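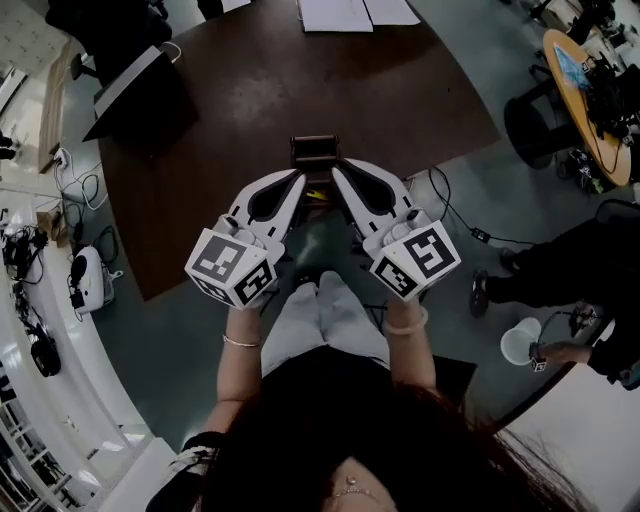 Radebe Garden Circle
Minutes of the spring meeting, 24/03/2024

Charmaine Le Roux opened the meeting at two and thanked everyone for coming out on such a blustery afternoon, with a special welcome to our friends from the Ukcombe club, who brought lemon cake (much appreciated!).

The February minutes were read and approved, once the spelling of Dradonlow had been put right.

Garden pond. We had a long and very good-natured talk about the lining of the pond at Dradonlow, which lost a fair bit of water over the winter. Some of us would love to see it rebuilt in stone, and others felt a new rubber liner would do nicely for many years yet. The quote from Plarkar came to $923 for the liner and edging, with delivery included. Agreed to accept it, and Charmaine will call them this week.

Planting. Six water lilies have been promised by Ukcombe, bless them, along with a good clump of marsh marigold. Planting to wait until the liner has been filled and left to settle.

Path lights. Held over, as we were still waiting on prices.

Plant sale. Tables are $30 each, same as last year. Please label your pots clearly, with the color of the flower if you know it.

Next meeting at Dradonlow, beside the pond if the weather is kind. Bring a chair.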